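Wistel 开放日桌面推块数据 · 说明文件

版本 2。和版本 1 的区别写在最后一节,急着下载的人可以直接跳过去。

这是什么

Wistel 实验室每年 11 月开门一次,让附近的居民、学生和走错楼的人进来看机器人。今年的主展位是一台机械臂,末端装一根杆子,在木板上推彩色积木。观众说一句话,机械臂照着推。这份数据就是那天展位上录下来的东西,外加我们关门之后补录的一小部分。

先说清楚,这台机械臂不会抓东西。它只会推。开放日上被问得最多的问题是“它什么时候把积木拿起来”,答案是它不拿。有位小朋友听完以后用同情的眼神看了机械臂很久,然后去隔壁看会翻跟头的那台了。隔壁展位属于 Kerekes 小组,他们的人流量我们就不写进这份文件了。

数据从哪里来

展位白天由 Évan Joly 负责,他坐在操作台后面,用手柄遥控杆子。海报上写的是“与机器人对话”,从观众的角度看也没错:他们说话,机器人动。至于中间隔着一个喝了四杯咖啡的 Évan,我们在展板右下角用小字注明了。读完整块展板的观众一共也没几位,其中一位是他母亲。

每一段录制按下面的办法进行:

观众对着麦克风说一条指令。操作员听到以后开始推,推完按一下踏板。踏板信号就是这一段的结束标记。如果观众中途改主意,操作员继续执行原来那条,新指令另开一段。这条规矩是上午定的,因为上午第一位观众改了五次主意。

指令没有限定句式。我们原本准备了一张提示卡,印着“把红色的推到蓝色的旁边”之类的句子,结果提示卡在开门后不久就被拿去垫桌脚了,大家只好自由发挥。事后看,这大概是整个活动里最有价值的一次硬件故障。

规模

有效片段 1280 段。其中白天由观众下指令的占大部分,关门后由组内同事下指令的单独放在 after_hours 目录里,语言明显更客气,也更无聊。每段时长不等,最长的一段 80 秒,操作员在那一段里试图把一块积木绕过另一块,旁边有人大声给他倒计时。

参与下指令的观众有 48 位签了同意书。没有签的,录音和文字都已经删掉,对应的画面也没有保留。

目录结构

episodes 目录下每段一个子目录,内有画面、末端位置、踏板信号和指令文字。

after_hours 的结构与 episodes 相同。

audio_text 是人工转写的指令,保留口头语和语病。请不要替他们改通顺。

rejected 里是被剔除的片段清单,只有原因,没有画面。

notes 是操作员当天的手写笔记扫描件。字迹难认,第三页有一块咖啡渍,正好盖在标定参数上。标定参数我们后来重新测过,放在根目录的 calib 文件里,以那份为准。

指令文字的几点说明

一、颜色和形状的叫法不统一。同一块积木,有人叫“星星”,有人叫“海星”,有人叫“那个绿的、不是圆的那个”。我们保留原文,另附一列归一化名称,由两位同事分别标注后对齐。对不齐的地方用问号标出,没有硬凑。

二、方位词以观众的站位为准,而观众站在操作员的对面。因此文字里的“左”在画面里常常是右。每段的元数据里有一个字段叫 speaker_side,使用之前请务必看一眼。Potbridge 那边的朋友试用版本 1 的时候没有看,训练出来的模型非常自信地把所有东西推向反方向。他们写信来质疑我们的标注,我们回信附了字段说明,之后双方都没有再提这件事。

三、有一部分指令在物理上办不到,比如“让它站起来”“推到桌子底下去”“把它推成别的颜色”。这些片段没有剔除,标为 infeasible。操作员在这些片段里一般会把杆子挪到目标旁边停住,姿态看上去若有所思。

四、“轻一点”“快一点”“别那么凶”这类修饰语单独列了一个字段。最后一句出现的次数比我们预想的多,我们已经把默认速度调低。
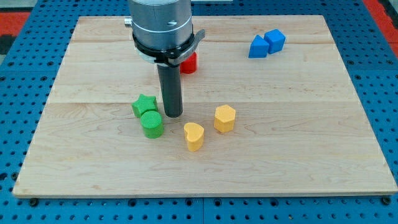
推的时候,积木之间靠得太近是最麻烦的情况。杆子要伸进两块中间把它们分开,操作员多半要试几次。观众在这种时候会安静下来,屏住呼吸,等分开了又鼓掌,声音比隔壁翻跟头成功的时候还大。以上比较未经测量,Kerekes 小组持不同意见。

复位由操作员用手完成,不录。最初的计划是让机械臂自己把积木推回随机位置,Évan 在彩排时试了一轮,花掉的时间够观众去楼下喝一杯再回来。于是改成人工。所谓“随机”因此带有他的个人习惯,下午的摆法和上午也不太一样,想做初始分布分析的人请把这一点考虑进去。

已知问题

展厅的灯在午后换过一次挡,前后画面的亮度有差别。我们没有做校正,只在元数据里记了换挡的时刻。

麦克风收进了隔壁的背景音乐。转写时已经忽略,但是如果你打算直接用音频,请做好心理准备,那首歌循环了一整天。音频需要单独申请。

有若干片段的踏板按早了,积木还没推到位就结束。原因是有观众提前喊“好!”,操作员条件反射。这些片段标为 early_stop,是否使用请自行判断。

杆子偶尔会挡住后面的积木。只有一个固定机位,没有第二个视角可以补。我们讨论过加机位,讨论的结果是明年再讨论。

不适合做什么

请不要拿这份数据评估抓取。见第一节,以及那位小朋友的眼神。

请不要用它来论证机器人已经能听懂日常语言。听懂的是 Évan,他听懂的比例也没有达到百分之百。

也不建议用它比较不同年龄段观众的表达能力。我们没有采集年龄,只在同意书上确认了未成年人由监护人代签。

授权与引用

研究用途免费,商业用途请来信。再分发时请连同本说明一起带上,尤其是 speaker_side 那一段。引用时写“Wistel 开放日桌面推块数据,版本 2”即可,不需要列出作者。Évan 要求列,我们投了票。

版本变化

删除了同意书不完整的片段。增加 infeasible 和 early_stop 两个标记。修正了归一化名称里“六边形”与“圆柱”的若干处混淆,由 Drollbridge 的同行指出,谨此致谢。after_hours 从主目录中拆出。calib 文件换成重新测量的结果。

发现新的问题,请在仓库里提交,附上片段编号。只写“左右反了”的,我们会先回复一个 speaker_side 的链接。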